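Matching brown paint for a hallway, old tin long gone

Kenza Mahrous
Hi all, hoping someone can help before I lose the will. We moved into a terrace in Meltham and the hallway is painted a sort of milk chocolate brown, which I've grown to love (my sister says it's like living in a parcel, but she's wrong!). The trouble is we've had a radiator moved and there's a bare patch of new plaster where it used to be. The old owners left no tins and no note of the colour. I've got through 4 tester pots and every one dries too red or too grey. Do I keep guessing, or is there a proper way to get it matched? I'd like it done before my in-laws arrive in December.

Nahuel Rivadeneira
Get it scanned. Most decorating shops will do it while you wait. Cut a bit out with a craft knife somewhere it won't show, behind the door or low down near the skirting, and take that in. It wants to be a decent flat piece or the scanner struggles. And don't go by a picture on your phone, browns are a nightmare on screens.
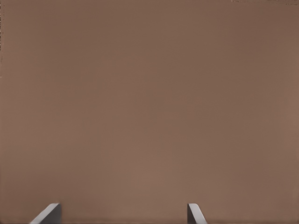 Matt brown, rendered on a computer. Cooler towards the top, warmer lower down.

You'd have a job picking one tin from that. Take the real thing to the shop.

Ivana Zapata
Nahuel's right about the scan, but I'd add that even a perfect match will probably show as a patch, as the old paint has had years of sunlight and sticky fingers on it. I did my landing last year and spent ages dabbing at one square, then gave up and painted the whole wall corner to corner, and you can't tell at all now.

New plaster needs a mist coat first too, so water down some cheap matt emulsion and let it soak in. If you skip that your nice brown will peel off. Make sure the plaster has gone pale all over before you start. Mine took weeks, but I had the heating off.

Oh, and wash the old wall with sugar soap before you cut your sample, or you'll be matching the dirt!

Kenza Mahrous
Thank you both! Hadn't thought about washing it first. Whole wall it is, then. Is one of the small tins enough for two coats on a short wall, do you think?

Ivana Zapata
Depends on the wall, so measure it and check the coverage on the back of the tin. I'd get the bigger one and keep what's left for scuffs.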